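4.2 Storage practices and retrieval time

The second part of the study looked at how small repair shops store spare parts between jobs, and at whether the method of storage had any bearing on the time staff spent looking for them. Interviews were carried out by Bravo and Cuesta at the Kinsella and Redell sites between March and June. Each interview followed the guide described in Section 3 and was held at the bench where the respondent normally worked.

Respondents at both sites used the word "sorted" freely, but they meant different things by it. At Kinsella, parts were considered sorted once they had been separated by the machine they came from. At Redell, the same word referred to separation by size, with all fasteners of one diameter kept together regardless of origin. Staff who had moved from one site to the other reported that this difference caused more trouble in their first weeks than any difference in tools or paperwork. One respondent at Redell stated that he had kept a private drawer for 3 years and had never shown it to his supervisor.

The written stock records gave a partial view of these habits. Of the 441 entries reviewed, many named a part without giving a shelf or bin, and the location had to be recovered from the person who made the entry. Where that person had left the firm, the entry was treated as unresolved and was excluded from the timing analysis (see Table 5). Thampi reports a similar problem in the records of printing firms, although the entries in that case were older and were written by a single clerk. 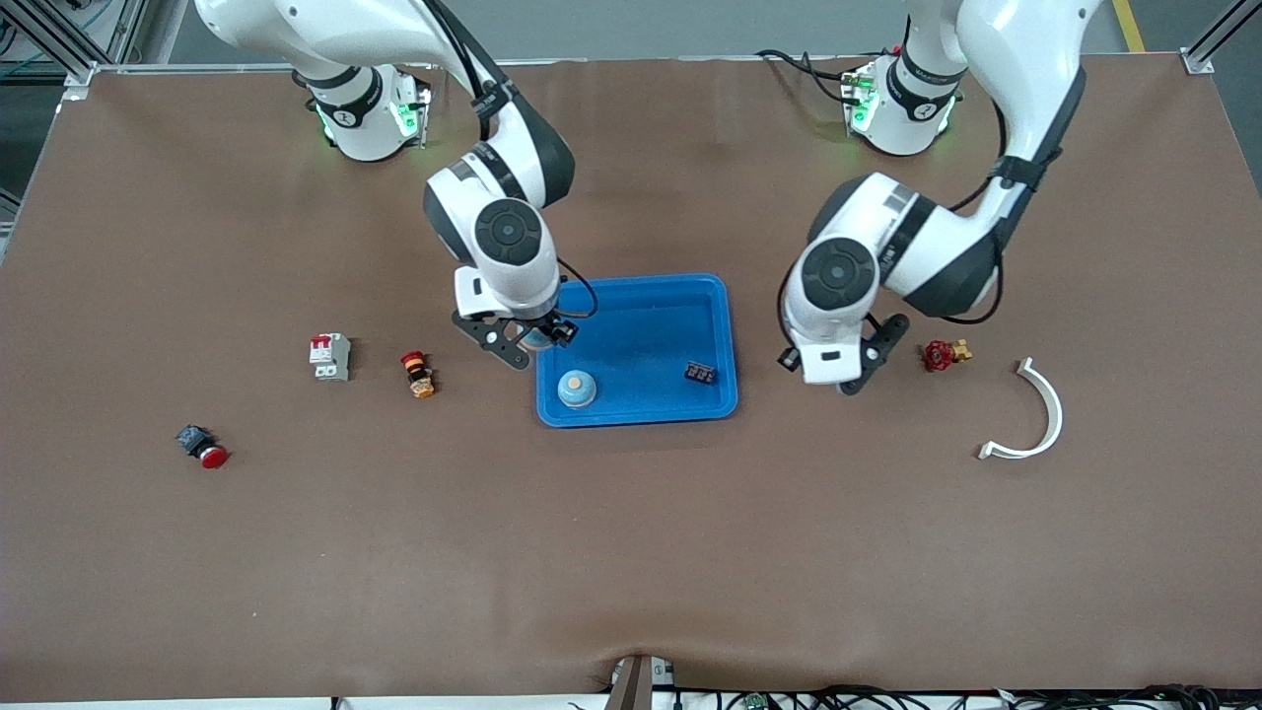
Figure 4. Worktable with small industrial parts and a blue plastic tray.

Retrieval time was measured from the moment a job card was read to the moment the last listed part was placed on the bench. Cards listing only one part were left out. Times were shortest among staff who had set up their own storage, and this held at both sites. The effect was weaker for shared shelves, where a part could be moved by a colleague between one job and the next. Labels did little to offset this. Several respondents said that they no longer read the labels on shelves they used every day, and two of the labels copied down at Kinsella referred to product lines that the firm had stopped servicing.

These results agree in part with the account given by Duman and Vidal, who argue that storage in small firms is best understood as a form of personal memory. Our interviews support that view for private drawers and bench tops. They offer less support in the case of shared stock, which respondents described mainly in terms of duty and blame. The question of who was expected to return a part to its place came up in nearly every conversation, and the written rules at the two sites did not address it. Section 4.3 takes up this point using the disputes recorded in the Redell shift log.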